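3.2 Folding task and student recordings

The garment task was run as a term project in the robotics course taught by Blažena Hudec. Students worked in pairs at a two-arm station and recorded 200 episodes with T-shirts, each starting from a crumpled heap. An episode was limited to 11 steps – a press, a grasp or a pull each counted as one.

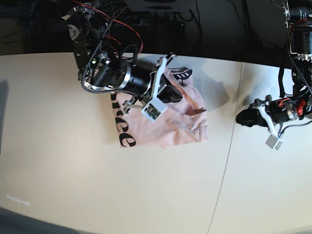
Pairs chose for themselves which arm moved first. Most held the shirt down with one arm and kept the other clear of the table until an edge had been found. Oldřich Zelenák reviewed the recordings and marked the start and end of every step.

Grasp points were labeled separately, using the wrist view. In Figure 2 the fingers are apart, with nothing between them, and pale pink fabric lies behind the right fingertip.

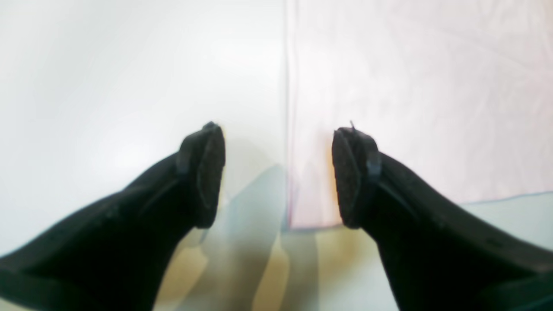 3.3 Labels

Five students labeled the steps, and disagreements were settled by Zelenák.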